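第六讲 遥操作示教数据的切分与筛选

一、本讲要解决的问题

模仿学习的效果很大程度上取决于示教数据。上一讲介绍了主从式遥操作的采集流程,本讲讨论采集之后的工作:一段示教从哪里开始、到哪里结束,哪些应当保留,哪些应当剔除。

全讲以Mendstead数据集为例。该数据集以桌面插放任务为主,共采集1,428段,初筛剔除184段。剔除的原因主要有三类:头部与腕部时间戳不一致;操作者中途松开主手;夹爪开合信号缺失。

二、观测的组成

每一时刻的观测包括头部视角、腕部视角和关节状态。头部视角给出桌面布局和人的位置,腕部视角给出夹爪与物体的相对关系。两者不能互相替代。薄片类物体在头部视角中往往只有几个像素宽,夹持角度要靠腕部视角判断;目标位置在接近之前,又常常不在腕部视角之内。
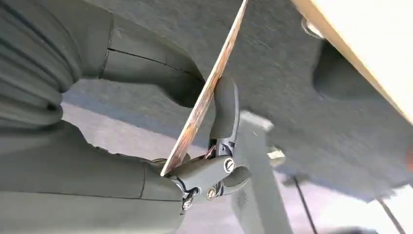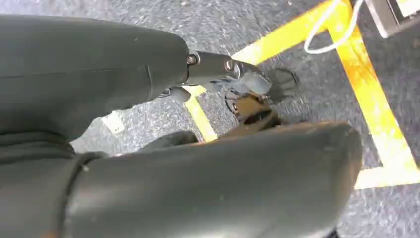
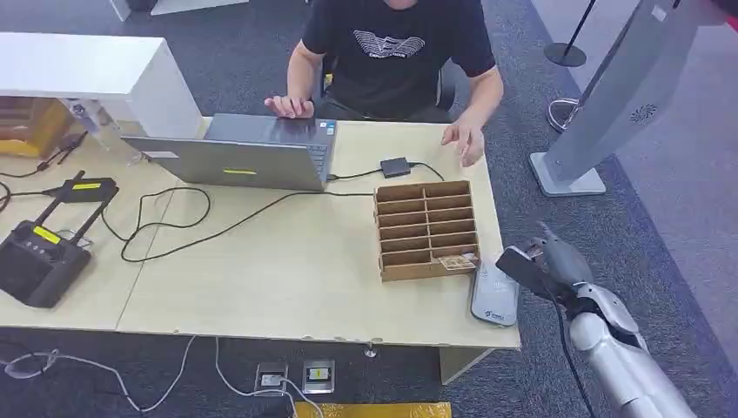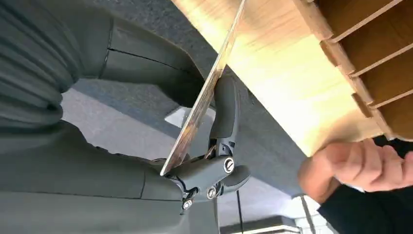

三、切分规则

1. 起点取主手速度首次超过阈值的时刻,向前保留半秒。
2. 夹爪开合信号发生翻转时,记为一个阶段边界。
3. 终点取夹爪张开并退离物体之后,关节速度回落到阈值以下的时刻。
4. 停顿超过三秒的部分单独标为“等待”,不参与训练,但不从原始文件中删除。

阈值按关节分别设定。腕部关节噪声较大,先做中值滤波再求速度,窗口长度取奇数。

四、遮挡与模糊

腕部相机离夹爪很近,手指和前臂会长期占据画面的一部分。这部分像素几乎不随任务变化,训练时可以保留,也可以用固定掩膜遮去。Samo基线采用前一种做法,Seo基线采用后一种。在154段验证数据上,两者的成功判定差别不大,但加掩膜后收敛稍快。

运动模糊不作为剔除依据。快速移动时的模糊在部署时同样会出现,全部去掉反而使训练分布与实际不符。只有连续14帧以上无法辨认夹爪轮廓时,才转人工复核。

五、人员入镜

协作任务中人手会进入腕部视角。标注时只记“有人接触物体”或“无人接触物体”,不推断人的意图。两类数据分开统计,划分训练集和验证集时保持比例一致。

六、作业

1. 用课程网站上的Dilesbridge样例包实现第三节的切分规则,提交代码和阶段边界表。
2. 将起点前保留的时长改为零,重新训练Seo基线,比较接近阶段的误差。
3. 阅读样例包中的时间戳文件,说明头部与腕部采样率不同时如何对齐。

作业以小组为单位提交,报告不超过四页。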